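Haushalt & Ordnung > Wohnzimmer
Thema: Der runde Tisch, auf dem alles landet

Oi-ling Shek
25. April
Hallo zusammen, ich brauch mal eure Meinung, bevor es bei uns Streit gibt. Wir haben im Wohnzimmer so einen runden Tisch, eigentlich zum Teetrinken gedacht. Und was passiert? Man kommt zur Tür rein, hängt die Tasche an den Garderobenständer und alles andere kommt auf den Tisch. Snacktüten, Päckchen, eine Trinkflasche, Papierkram. Ich räum ab, und am nächsten Abend liegt wieder was da (meistens von mir, na gut). Die Ginkgo-Tischdecke hab ich extra ausgesucht, die will ich doch auch mal sehen! 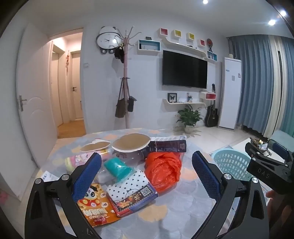

Relu Pop
Kenn ich. Bei uns gilt: Tüten kommen direkt in die Küche, Papier in eine Schublade, fertig. Eine Schale oder Box auf dem Tisch würd ich auf keinen Fall hinstellen, die ist nach zwei Tagen voll und dann liegt das Zeug daneben.

Aparecida Lins
Seh ich komplett anders, Relu. Ohne Sammelstelle klappt das bei mir nie. Ich hab ein Tablett von Jeltmont, hat 20 Euro gekostet, und was nicht draufpasst, muss weg. Läuft seit Mai letzten Jahres so.

Relu Pop
Und wie oft räumst du das Tablett leer?

Aparecida Lins
Wenn Besuch kommt :-)

Wagner Godoy
Also nie. Ich würd eher eine Ablage gleich beim Garderobenständer anbringen. Der Weg von der Tür zum Tisch ist halt zu bequem. Das Wandregal von Skudiment hat bei mir mehr als 100 Euro gekostet, war aber jeden Cent wert.

Oi-ling Shek
Danke euch! Schublade fällt aus, im Wohnzimmer haben wir keine einzige freie. Und noch ein Regal an die Wand, hm, da gibt es sofort Diskussionen wegen der Bohrlöcher. Ich bin jetzt mal mit dem Korb angefangen und geh abends eine Runde durchs Zimmer.

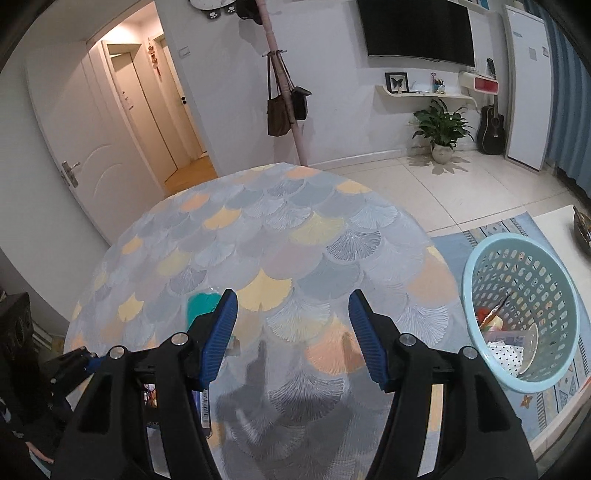 Mit dem Tablett könnte ich mich schon anfreunden, aber dann bitte ein flaches, sonst ist von der Decke gar nichts mehr zu sehen. Was mich am Korb stört: Er steht neben dem Tisch auf dem Teppich, und hellblau auf hellblau übersieht man ihn so schön, bis man mit dem Zeh dranhängt. Außerdem wandert da alles rein, sogar das Tuch mit den schwarzen Punkten. Hat jemand einen Korb, den man auch irgendwo drunterschieben kann?

Rokeya Munshi
Ich hab einen flachen von Sosik, 9 Euro, der passt sogar unters Sofa. Nur vergisst man dann, was drin ist. Ich hab da neulich Kekse gefunden, über die reden wir lieber nicht.

Relu Pop
Genau das mein ich! Korb, Tablett, Box, das ist doch alles nur Verschieben.

Wagner Godoy
Lass sie doch erst mal probieren. Oi-ling, miss vorher aus, wie viel Luft unter eurem Sofa ist, meiner von damals ging gleich wieder zurück.

Oi-ling Shek
Mach ich heute Abend. Rokeya, hat deiner Griffe an der Seite oder muss man den am Rand rausziehen?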